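Reading Celebrity News: Handout for Session 4
Module: Entertainment Journalism and Its Readers
Set text: the Petchrat interview packet (bring it with you, marked up)
2/9/25

Last time we looked at the red carpet interview and how little gets said in it. This session is about the "admission" story, where a performer is reported to have admitted, confessed, revealed or opened up. I am doubtful about most of these, and I would like you to be doubtful too, but with your working shown.

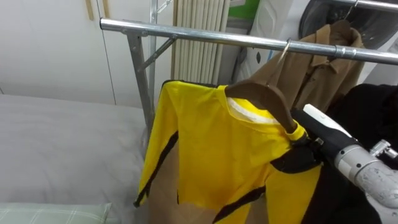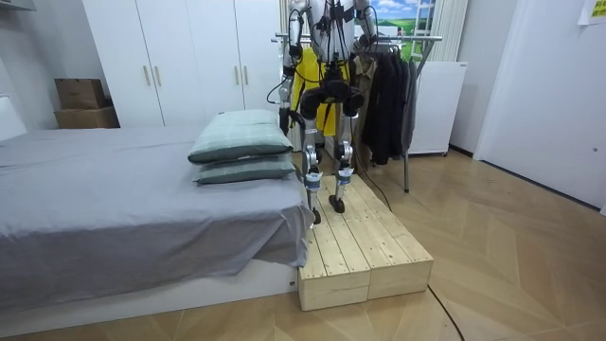
1. The verb does the work

Take the packet's first cutting. The headline says the lead actor of Zurnham "admits" he found the second series tiring. Go to the transcript and he was asked, "Was it tiring?" and he replied, "Well, yes, a bit, it was a long shoot." To admit something you normally have to have been hiding it. Was he? There is no sign of it anywhere in the packet. Replace "admits" with "says" and see what is left of the story. In my view, very little.

Make a list of the speech verbs in all the cuttings. There are 17 of them. Only four are "said". Look hard at "hinted", which usually means that the person did not say it.

2. Who was in the room

Most of these quotations come from press days. For Zurnham, the press day ran like this: one hotel suite, a queue in the corridor, 15 minutes for each outlet, and a publicist from Basden sitting by the window. Several outlets shared a slot. Yet three of the write-ups use "told us exclusively".

Is that a lie? Some of you will say it is just a habit of the trade, and that readers know to ignore it. I would want some evidence that readers know. The audience studies I have read are small, and they tend to ask people whether they are fooled by celebrity news. People say no. I don't think that settles it.

3. The missing question

Write-ups often drop the question and keep the answer. Compare:

"I would never rule out working with her again."

"Asked for the third time if he would work with his former co-star again, he said he would never rule it out."

Same words from the actor in both. The first sounds like an offer. The second sounds like a man trying to get to his lunch. When you meet a quotation with no question attached, write down two questions it might be answering and see if the meaning holds for both.

4. Timing

The Petchrat break-up story ran in May, in the same week as the film's trailer. Ilura, the streaming service behind it, had bought advertising on two of the sites that carried the story first. I have heard this put forward in seminars as proof that the break-up was planted. It isn't proof. A couple can part in the same week as a trailer, and sites that cover film carry film advertising all year round. What you can fairly say is that the timing suited Ilura, and that none of the reports mentioned the advertising. Keep those two claims apart in your essays. Last year's scripts ran them together over and over, and lost marks for it.

The same goes for "a source close to the couple". It could be a friend, a sister, a publicist or a person who once shared a lift with them. You cannot tell from the page, so don't write as if you can.

5. Does any of it matter?

The usual defence is that this is light reading and does no harm. Perhaps. But the methods are the ones used on the front page as well: the loaded verb, the dropped question, the source with no name. I am not sure the habit stays in its own section of the paper. I am not sure it spreads either, and the chapter in the reader that claims it does rests on a single newspaper.

For next time

Choose one admission story of your own, no longer than a page. Find the fullest version of the interview you can. Rewrite the story using only "said" and "asked", put every question back in, and bring both versions. If you can't find the full interview, say so and say where you looked.

The written exercise counts for 20 per cent of the module mark. Please don't use the Zurnham cuttings for it, as we will have gone through them in class.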